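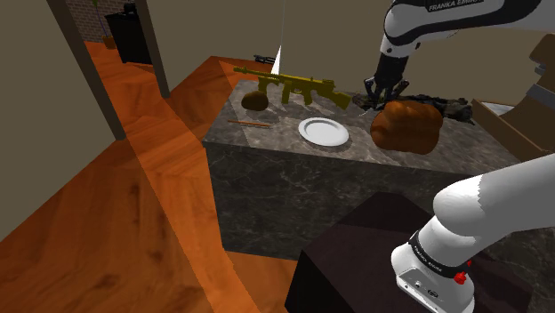 Kitchen counters have gotten too big, and I think most households would be better off with less of them.

I say this as someone who wanted a big one. When we redid our kitchen in Arnel, I asked for as much stone as the room would hold, and the contractor was happy to sell it to me. Four years later I can tell you what it is used for. One end holds mail. The other end holds a blender and a bowl of keys. I cook on the same small patch beside the stove that I would have used in any kitchen.

Big counters are sold with the idea that you will cook more. You will roll out dough and have friends over to chop things with you. I did roll out dough, mostly the first winter. After that I went back to cooking what I have always cooked, which needs a cutting board and a place to set a hot pot.

Meanwhile the counter took its space from somewhere. In our house it took it from the table. The old kitchen had a table against the window where a person could sit down and shell peas or do homework. The plan had no room for both, so the table went, and we got stools. A stool is fine for ten minutes. My mother will not sit on one at all, so when she visits she stands, or she goes into the other room and misses the conversation.

Then there is the cost. The stone was the largest single line on our bill, more than the stove and the refrigerator together. Marble also stains. Lemon juice marks it, and so does red wine. I was told this before I bought it and didn't listen. The sealer costs $115 a bottle at the shop in Salgado.

People will answer that a large counter helps when you sell the house. It may. I looked at listings in April and nearly all of them led with the kitchen. But buyers want what they have been shown, and what they have been shown is a kitchen set up for one afternoon with a plate of pears on it. I would not plan a room I use three times a day around a stranger who may walk through it once.

Some people do need the space. If you bake for a living, or can tomatoes by the bushel every August, or feed eight at every meal, get the long counter and use it. My neighbor puts up enough jam each summer that hers is covered for weeks. She also has a table.

For everyone else, I would start with where people will sit and put the table there first. After that, measure the stretch of counter you use now on an ordinary Tuesday, add a couple of feet for the toaster, and stop. Laminate is fine. So is wood, if you oil it.

We are looking for a table now. It will have to be a narrow one, and two of the stools are going to my brother.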